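Setting Up a Tabletop Arm Safely: Working Rules for Shared Benches
Erkix workshop notes, last revised 22 August 2020

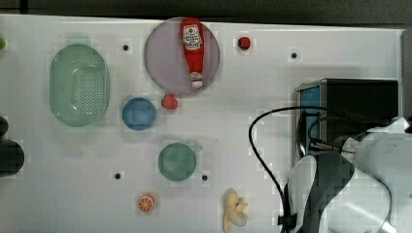 Do I need a risk assessment for a small arm that only picks up light objects?

You need one for every arm, whatever its size. The assessment covers the whole job: the arm, the gripper, the objects, the table and the people who come near it. A light object does not make a light arm, and a finger can be trapped between the gripper and the tabletop at quite low speed.

What follows is how we do it on the benches at Irnmont. It sits underneath your own site rules and the manual for your arm. If they are stricter, follow them.

1. Mark the reach

Move the arm by hand, with the drives off, to its furthest point in each direction. Mark the floor 25 cm beyond that. People stay outside the mark whenever the drives are on, except during hand guiding.

2. Fix things down

Bolt the base using every hole provided and check the bolts again after the first day. Anything the arm should never pick up needs fixing too, or taking off the table. Keep spare tools and mugs on another bench.

3. Deal with the cables

Cables on a moving arm need slack, but the slack must not catch on the gripper or sweep objects off the table. Run the arm slowly through its full range and watch each loop. Tie the cable where it leaves the moving part, then run the arm through its range again. Most of the stops in our April log came down to a snagged cable.

4. Set the limits

Put a floor limit in the software just above the tabletop, and side limits inside the table edge. We start new jobs at 25 per cent of full speed and stay there for 29 clean cycles. If the gripper drops something or touches the table, the count goes back to nought.

5. Test the stop

Press the emergency stop at the start of each session, while the arm is moving slowly. It should be within arm's reach of whoever is in charge. If two people are working, agree who that is before switching on.

6. Reset the table properly

Pause the arm, wait until it is still, then put your hands in. Don't reach in between moves, even when you know the program well. Soft or rounded objects can roll, so set them down and let go before you step back.

7. Write it down

Each session gets a line on the bench sheet: who ran it, the speed, any stops and what was changed. The Bellamy bench has 325 lines so far and the Homovura bench has 496. When a limit is altered, write the old value beside the new one — it saves a lot of guessing later.

Do the assessment again if you change the gripper, move the table or bring in objects of a different weight. A new program with the same objects only needs steps 4 and 5.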